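Guides > Around the House > Turnudora Water Softener > Part 5

Setup Salt Settings Troubleshooting Contact

Part 5: Setting the hardness and running the first regeneration

January, posted by the Lernano help desk

Okay, the plumbing is done and you've checked it for drips (if you haven't, go back to Part 4, I'll wait). Now we get to the part I like, where you tell the Turnudora what kind of water it's dealing with.

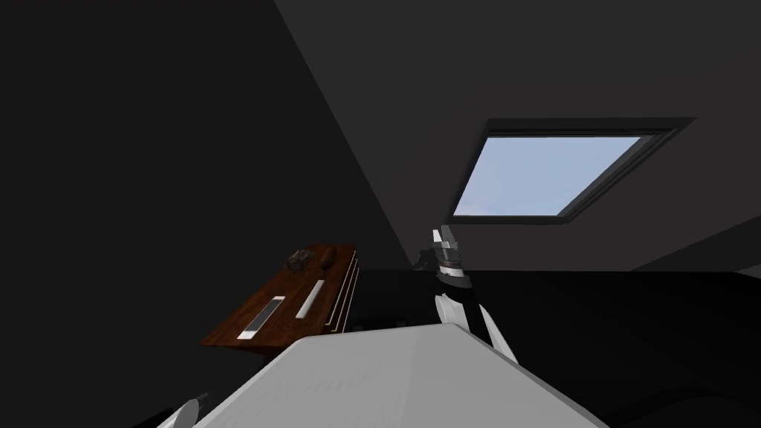

You'll want the little test strip from the bag with the manual. If you're on town water in Trukirbridge you can skip the strip and use 20 as your hardness number, which is what I have mine set to and it's been fine for years. On a well, please do the test. My sister-in-law's well and mine are on the same road and we got completely different readings!

1. Run the cold tap closest to where the water comes into the house for 5 minutes. Fill a clean glass.

2. Dip the strip, shake it once, and match the color to the chart on the bag. If you land between two colors, go with the higher one.

3. Plug in the softener. The display shows dashes, then a blinking clock. Set the time with the up and down arrows and press OK. Watch the AM/PM dot, I got it backward the first time and had the thing gurgling away in the middle of dinner.

4. Press OK again until you see HARD. Enter your number.

5. Press OK once more for RECHARGE TIME. It comes set to 2 AM. Leave it there unless somebody in your house showers at odd hours.

6. Pour the salt into the brine tank. Pellets or crystals both work, but no rock salt, it leaves a layer of mud on the bottom and you'll be the one scooping it out. Keep the salt below the top of the brine well (the tall tube with the cap).

7. Add three gallons of water to the brine tank. You only do this once, the softener fills itself from now on.

8. Hold the RECHARGE button until you hear the motor start. The first cycle takes 60 minutes and it's noisy. Clunks and a long hiss are normal.

Note: The counter on the second screen shows gallons left until the next recharge. Mine starts at 1,000 after each one. Yours will be different if your hardness number is different, so don't try to match it.

Caution: Don't run hot water during the first cycle. Hard water gets past the valve while it's recharging and you'll just fill your heater with it.

Caution: Check that the drain hose is tied down before step 8. It kicks when the water hits it. I used two zip ties and an old Kong clamp from the garage.

If the display says ERR after step 8, unplug it, count to 20 and start over at step 3. Your hardness number is saved but the clock isn't.

Next: Part 6, Bypass valve and vacation mode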